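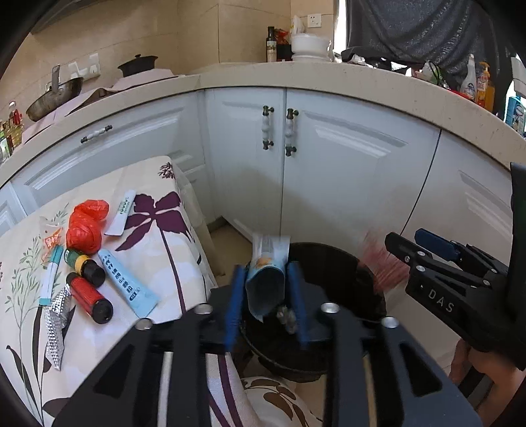

参加课题组之前需要会编程吗?

报名时不作要求。前四周安排Python基础和命令行操作,每周两次,每次90分钟以内。已经学过的同学可以直接进入数据组,但仍需完成第四周的小作业:读取一段轨迹,画出夹爪开合宽度随时间变化的曲线。

课题组今年做什么?

本学年的题目是"家庭台面整理",内容是用手持夹爪采集双手操作示范,训练一个模仿学习策略,再部署到双臂平台Uso上。任务分为三类:抓取软包装并投入垃圾桶;将细长小件竖直放置;将瓶罐类物品移到指定区域。三类任务分别训练,最后一个月尝试合并成一个策略。

为什么不直接遥操作机械臂采集?

平台只有一套,排队时间长,也不方便搬进住家。手持夹爪可以由两人一组带出实验室,在真实的厨房和客厅里采集,同一时段内得到的示范条数更多。代价是人手能到达的姿态机械臂未必能到达,因此数据入库前要做一次运动学可行性检查,不可行的片段会被剔除。

一次合格的采集要满足哪些条件?

开始前两只夹爪都在视野内,并完成一次完整开合,用于标定行程。操作过程中不换手,不用手指直接碰触目标物。目标物离开夹爪之后保持静止约两秒,再结束录制。单条示范不超过60秒,超时的一律重录,不做剪辑。

软包装为什么总是夹不稳?

常见原因有三个:夹持点太靠近封口,闭合过快,或者指垫表面有油污。处理方法是把夹持点下移到包装中段或下半段,闭合时先接触再加力,每采完一组用酒精棉片擦拭指垫。空包装比有内容物的包装更难,因为形变没有回弹,视觉上的轮廓每次都不同。建议先用有内容物的包装练习,熟练后再采空包装。

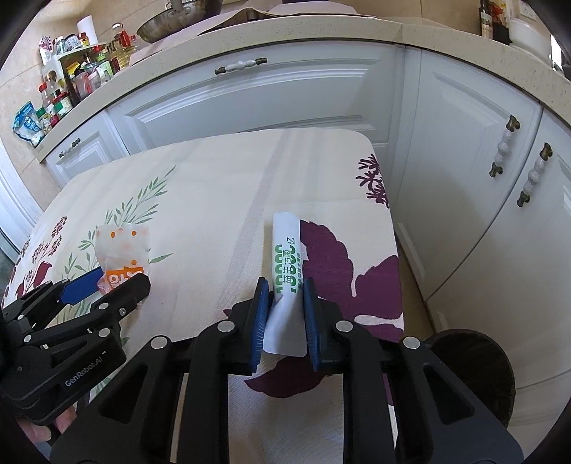 细长小件的难点在放置阶段。底部接触台面的瞬间,如果夹爪仍在下压,物体会弯折或者侧倾;如果松开过早,物体会倒。训练时要求操作者在接触后停顿一下,再水平张开,不要边抬边松。台面铺有织物时,接触高度会有几毫米的误差,策略需要靠视觉判断,不能只依赖固定高度。

台面花纹会影响模型吗?

会。去年的模型只用了纯色台面的数据,换到花纹桌布后,把图案当作目标物的情况很多,在81次测试中只完成了57次。今年要求每组至少覆盖四种台面,其中两种必须带有花纹,并记录在采集表的"背景"一栏。后期做颜色扰动不能代替真实花纹,两者都要做。

目前有多少数据?

截至九月,通过检查的示范共1761条,其中投放类最多,竖直放置类最少。想补数据的小组请优先选竖直放置类。

数据文件怎么命名和提交?

文件名由任务代号、小组号、场地号和序号组成,中间用下划线连接,不使用中文和空格。提交到课题组服务器Prundberg的"待检"目录,检查脚本每晚22:00运行一次。未通过的文件会移到"退回"目录,并附一个说明原因的文本文件。不要自行修改时间戳,双手数据靠时间戳对齐,改动之后整条作废。

在别人家里采集要注意什么?

事先取得住户同意,并请住户签署场地使用单。画面中不应出现人脸、证件、快递面单和屏幕内容。药品、刀具和玻璃器皿不作为目标物。灶具须处于关闭状态。结束后物品归位,垃圾自行带走。

夹爪出现卡滞怎么办?

先停止采集,检查连杆的转轴螺钉是否松动或过紧,再检查指垫是否翘边。两项都正常而仍然卡滞的,交给器材负责人处理,不要自行拆开编码器一侧。维修后必须重新标定,否则开合宽度的读数不可用。

成绩如何评定?

采集与数据质量占四成,训练与测试报告占四成,代码与文档占两成。报告须写明测试次数、失败类型和失败时的初始摆放,只给成功率不给失败记录的,报告部分按一半计分。

可以参加校外比赛吗?

可以。课题组每年选派两队参加Surkton学生机器人赛,每队三到五人,由校内测试成绩决定。比赛使用主办方提供的物品,赛前不公布清单,所以针对单一品牌包装过拟合的模型通常成绩不好。参赛队可以申请Villaseñor活动室的晚间时段,用于赛前调试。

中途可以换组吗?

第六周之前可以,须两组组长同意。第六周之后数据已经按组划分训练集和测试集,换组会造成测试集泄漏,不再受理。

有问题找谁?

课程与评分方面的问题联系指导教师Damián Hinojosa,器材借还请在活动室登记本上填写,服务器账号问题发到课题组邮箱,邮件标题注明小组号。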